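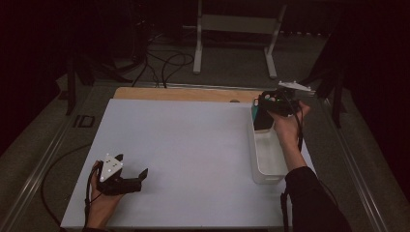 Figure 2. White work surface with a light-brown wooden strip along its far edge, and two hand-held grippers in use above it.

5. What listing language does and does not tell us

5.1 Flexibility as a price signal

The usual claim in the real estate literature is that sellers who advertise flexible terms sell sooner and give up a little on price. The claim is tidy, and agents like to repeat it. We are less sure. In the Tilesow sample, 2,164 condominium and townhouse listings were coded by hand for any phrase suggesting that the possession date, the furniture or the financing was open to discussion. Listings with such a phrase did spend less time on the market. They were also smaller, newer and more often vacant, and once those differences are taken into account most of the effect goes away.

What is left could still be real. It could also be the work of agents who write better ads and answer their phones. Our data have no field for that, and neither do the data used in the earlier studies, although several of them report the effect as if the question were closed.

A further problem is that the words drift. "Flexible" in a spring listing often meant a choice of closing dates. By the fall the same offices were using it for price, or for nothing we could identify. Two coders working separately disagreed often enough on this one category that we split it in two, and even then the second half remained a grab bag. We would not build a policy on it.

5.2 Photographs and finish

Ekance, the listing platform that supplied the text, also supplied an image count for each property. More images went with a higher sale price. It would be easy to conclude that photographs sell homes, and Ekance's own marketing comes close to saying so. But owners of expensive units pay for photographers, and owners of cheap ones mostly don't. Within a single building, where the units are much alike, the relationship is weak, and in the Cokell towers it runs the other way. We think the Cokell result is probably noise – there were few sales there – but it is at least a caution against the larger claim.

The same goes for words describing finish. "Updated", "refreshed" and "renovated" are treated in the Þorgeirsson index as three steps on one scale, each worth a fixed premium over the last. We found no sign that agents use them that way. Some offices never write "renovated" at all, perhaps out of worry about permits. Others use it for a coat of paint and new taps. An index that adds up these words is measuring the habits of the office as much as the condition of the kitchen, and its neat colour-coded maps should be read with that in mind.

5.3 Fees left out

Monthly strata or condo fees were missing from a good share of the ads. The standard reading is that sellers hide high fees. We checked this against the fee schedules for the seven buildings where we could get them. In five, the listings that left out the fee had fees no higher than their neighbours'. In the other two the gap was in the expected direction, but it rested on a handful of large corner units. Plain carelessness explains the pattern about as well as strategy does. The form used by one of the busier offices has no box for the fee, and its agents must remember to type it into the remarks.

None of this means buyers are indifferent to fees. They ask, and they are told, usually before making an offer. It does mean that a missing number in an ad is poor evidence of what the seller was trying to do.

5.4 Limits

Our own results have the same weak points we have complained of above. The sample comes from one platform and leaves out private sales and units that changed hands before being advertised. Withdrawn listings are recorded unevenly: some return under a new listing number and look like fresh stock, which shortens the apparent time on market. We matched these by unit address where we could, but the address field was often blank or held only the name of the building. A different matching rule would move the figures in 5.1, and we can't say by how much.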